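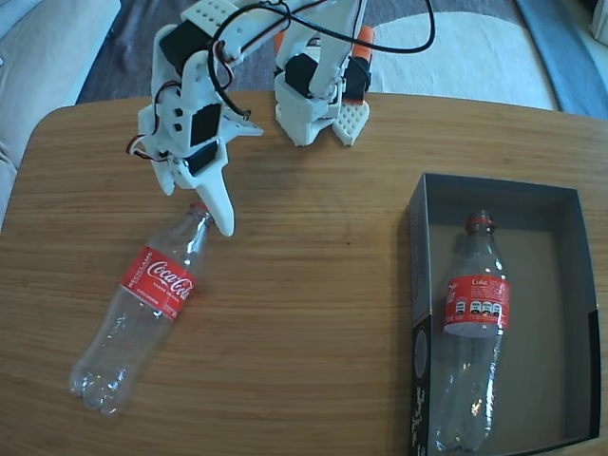 3. Materials and procedure

3.1 Collection points

Empties were gathered at 23 collection points in two districts, Vernness and Mallstead. Each point consisted of a table and one open cardboard box. The tables were those already present in the rooms and were not standardised. Users were asked to place empty drinks bottles in the box directly, or to leave them on the table if the box was full or if they were in doubt about whether an item was accepted. A printed card listed the accepted items: clear and coloured plastic bottles with a screw cap, of any volume up to two litres. Glass, cans and cartons were excluded.

The points in Vernness were located in shared kitchens and staff rooms. Those in Mallstead were in sports clubs and a library, where larger groups tended to leave several bottles at once. This difference in arrival pattern is treated in Section 4.2 and is disregarded here.

3.2 Boxes

Boxes were supplied flat by Charbonneau and folded on site. The nominal internal volume was 70 litres for the floor-standing type. A smaller type, intended for the tabletop, was used wherever floor space beside the table was restricted. Both types were used with the top open. Flaps were folded outwards and down in the first week, but users at several points tore them off, and from then on the flaps were removed before delivery.

Neither type had internal dividers. Dividers would have raised the packing density for bottles of a single size, but the pilot had shown that mixed sizes left many cells unused. A plain box also allows bottles to settle when it is carried, and this settling is one of the quantities we wished to measure.

3.3 Condition of the bottles on arrival

Every bottle was recorded in the condition in which it was found. Four attributes were noted: position (standing or lying), cap (present or absent), body (intact, dented or crushed) and label (complete, torn or missing). Position was noted only for bottles left on the table. A bottle leaning against the box or against another bottle was entered as lying if its base was clear of the table surface at any point.

Figure 1 shows the arrangement at the tabletop. One empty bottle lies on its side on the wood, with its red cap and its label in place, and a second is in the open box at the right. The bottle on the table would be entered as lying, cap present, label complete. The word "RECICLAME" can be read on its label beside the brand name; wording of this kind was transcribed where legible but was not used in the analysis.

Figure 1. Empty bottle on a wooden tabletop and a second bottle in an open cardboard box.

The cap deserves some comment. A capped bottle traps air and resists compression, so that it occupies close to its full outer volume whatever is placed on top of it. An uncapped bottle gives way under a modest load and recovers only in part when the load is removed. Since users were given no instruction about caps, the proportion of capped bottles reflects ordinary habit. Loose caps found on the table or at the bottom of a box were weighed together per box and were not matched to bottles.

The label matters less for packing and more for the later sorting stage. A full wrap of printed film around the middle of a clear bottle gives the sorter a surface that can be seen from most angles, whereas an unlabelled clear bottle in a box of other clear bottles is easily overlooked. Torn labels also tended to stick to neighbouring bottles, and in a few boxes this made the count uncertain until the contents had been separated by hand.

3.4 Packing into the box

Bottles left on the table were transferred to the box at each collection visit. Two procedures were compared. In the first, which we call loose filling, each bottle was picked up and dropped into the box without regard to its orientation. In the second, ordered filling, bottles were laid side by side with the necks alternating, so that the narrow neck of one bottle lay next to the broad base of its neighbour. A new layer was started when no further bottle could be laid flat in the current one. Bottles that users had already placed in the box were left undisturbed under loose filling and were removed and relaid under ordered filling.

A bottle lying on its side can be taken up by the neck or around the body. Gripping by the neck is quicker and leaves the bottle hanging base down, which suits upright placement at the edge of the box. Gripping around the body keeps it level and suits ordered filling, but an uncapped bottle held in this way is liable to buckle. In the protocol the neck grip was specified for loose filling and the body grip for ordered filling - a difference that should be borne in mind when the two handling times are compared.

Filling was stopped when the next bottle would have projected above the rim by more than half its diameter. The height of the contents was then measured at the four corners and at the centre, the box was carried to the vehicle, and the same five heights were taken again. The drop in mean height is reported as settlement.

3.5 Data set

The collection period ended on 2022-01-02. In all, 192 boxes were filled to the stopping criterion, and these contained 2,653 bottles. Boxes collected before the criterion had been reached were counted for the purpose of arrival rates and then excluded from all packing results. Where a user had put excluded items into a box, the items were taken out and the box was refilled from the start by the procedure assigned to it.

Records were entered on paper at the point and transferred to the Kikomik database on the following working day. The database rejects a record in which the number of bottles taken from the table exceeds the final number in the box, and most transcription errors were caught by this check. The remaining errors were found by comparing box weights with the weights expected from the recorded sizes.

3.6 Limitations of the procedure

Residual liquid was not measured. A bottle was treated as empty if no liquid was visible in it when it was tilted, and small quantities held in the ridges of the base will have been missed. The effect on box weight is expected to be slight, but it is not known to be the same for both districts.

The tables varied in height and in the shape of their edges. On tables with rounded corners, bottles lying near the edge rolled off more readily when the table was knocked, and users may have responded by placing them further in or by standing them up. No attempt was made to correct for this. A trial with a shallow tray on the tabletop was started at two Mallstead points in June, but the tray was soon used for other items and was withdrawn.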